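Les machines et le linge : où en sommes-nous ?

Depuis que j'habite à Luik, on me pose souvent la même question quand je dis que je m'intéresse aux robots : est-ce qu'ils savent enfin faire le ménage ? Je ne suis pas ingénieur. Je lis beaucoup, je regarde des démonstrations quand c'est possible, et je prends des notes. Le français n'est pas ma langue maternelle, je prie donc le lecteur d'excuser les phrases un peu raides.

Je veux parler ici d'une seule corvée, celle du tissu. Prendre un vêtement ou une toile, le tenir, le placer là où il doit aller. Pour une personne, c'est un travail que l'on fait en pensant à autre chose. Pour une pince, c'est encore une affaire sérieuse. 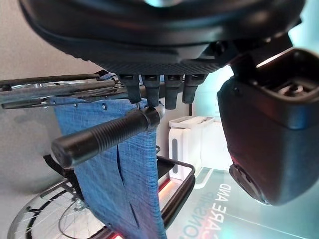 Une boîte en carton garde sa forme quand on la saisit. Le tissu change de forme au moment même où on le touche, et le programme doit alors recommencer une partie de son raisonnement. J'ai lu en janvier le compte rendu d'un petit atelier de Dendamholm, qui avait fait 200 essais avec le même torchon. Les auteurs écrivaient que le plus difficile était de trouver le bord. Une fois le bord tenu, le reste allait assez bien. Cela m'a rassuré, car chez moi aussi, avec les draps-housses, je cherche surtout le coin.

Il y a ensuite la question de la force. Le denim est épais et supporte d'être pincé. Une chemise fine demande plus de prudence, et un pull en laine encore plus. Un humain règle cela avec la peau des doigts. Beaucoup de pinces travaillent surtout avec la vue, et la vue est gênée par la pince elle-même, qui passe devant l'objet au mauvais moment. J'ai remarqué ce détail dans presque toutes les images que j'ai regardées cet hiver.

Dans les ateliers, la situation me semble meilleure que dans les maisons. Chez Brovent, où l'on coud des housses, une machine apporte les pièces coupées jusqu'à la table de couture. Elle fait toujours le même geste, avec la même toile, posée au même endroit. On m'a parlé de 1000 pièces par équipe. Mais le retournement de la housse se fait à la main, et personne là-bas ne prévoit de changer cela bientôt. 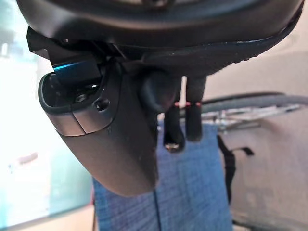

Peut-on acheter aujourd'hui un robot qui plie le linge de toute la famille ?

Pour l'instant, je ne le conseillerais pas. Les appareils dont j'ai pu lire les essais plient des serviettes et des t-shirts bien présentés, assez lentement, et il faut souvent rester à côté.

Le prix compte aussi. Le projet Plamgate, que je suis depuis son début, espère un bras simple à 3000 euros, sans la base mobile. C'est moins que ce que je craignais, mais pour cette somme on peut payer longtemps quelqu'un qui repasse très bien. Ils ont publié une liste de 50 tâches domestiques, classées de la plus facile à la plus difficile. Débarrasser une table est vers le début. Mettre une housse de couette est à la dernière ligne, et je trouve ce classement très juste.

Je vais essayer de refaire cette liste pour mon propre appartement, avec le temps que chaque tâche me prend. Je la mettrai sur ce blog quand elle sera prête.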